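Automation of Desktop Teardown at Trulto: Effects on Bench Staff
Student project report, Danjuma Oyewole 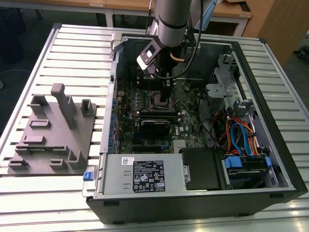

Trulto takes in retired office computers, removes the parts that can be resold, and sends the rest to a metals buyer. Until March of last year all teardown was done by hand at five benches. The firm then set up one robot cell for desktop towers. The tower is laid on its side on a slatted aluminum table with the side panel off, and the gripper works from above. A gray fixture plate with pegs and raised blocks sits on the table to the left of the case. The loose cables by the drive bay, in red, orange, yellow and blue, are left to a person, as the arm does not handle anything that bends.

Method

I spent six shifts on the floor and interviewed five employees. I also read the shift logs, which cover 900 towers. The logs were kept on paper and some entries could not be read. Those were left out.

Findings

Hand work has moved to the two ends of the job. Staff open the case, check it for damage and set it on the table. Later they cut or unplug the cables and sort what comes out. Three of the five said their wrists hurt less. Two said the work was duller, mainly the waiting between towers.

Skill needs changed more than the manager expected. Under the old system a new hire learned each case type over several weeks. Now two operators know how to clear a fault, and the others call them. When both are on break, the cell stops. The operators receive no extra pay for this duty, and it came up in every interview.

Limits

The study covers one site and one product type. Laptops are still taken apart by hand and were not observed. Output per shift could not be compared with the period before March, when no logs were kept.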